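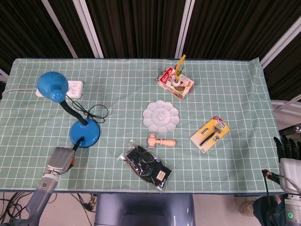 Figure 3. Table layout for the household set, with both arms of the robot at the cloth.

3.2 Collecting the demonstrations

All demonstrations were recorded at the Marsden workspace between February and April 8, 2022. The policy to be trained (Humeck, see section 4) takes camera images and joint positions as input, so both were logged together at 30 frames per second. Margareta Anghel operated the arms and Elvira Echeverri kept the log and reset the table.

The objects were chosen to differ in stiffness, size and surface. The desk lamp is tall and has a bendable neck, the paint palette is flat and hard to lift from the cloth, and the blister pack and plastic bag both reflect light, which gave the earlier Skanico detector trouble. The grid on the tablecloth was used as a rough guide when putting objects back.
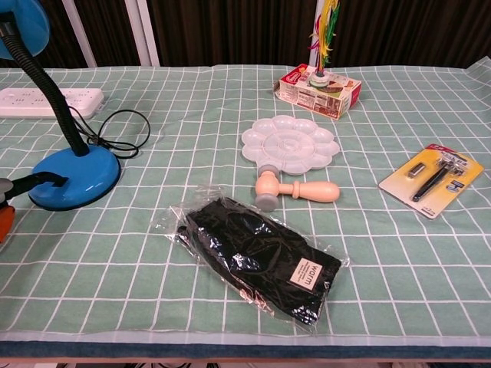
Each episode was limited to 30 seconds. An episode was discarded if the operator corrected a grasp more than once or if a cable was dragged along with the object. After discards, 190 episodes remained. The lamp accounts for most of the losses – its cord lies loose on the cloth and the gripper has to approach the base from the side.

Positions were changed after every 10 episodes. In the first sessions only the small items were moved, and the trained policy then reached for the lamp base at a fixed point whatever the camera showed. Later sessions moved the lamp as well. The early episodes were kept but given a lower weight in training.

Labels were entered in Flinier after each session: object name, arm used, and success or failure. Failed grasps are stored separately and were not used for the results in section 5.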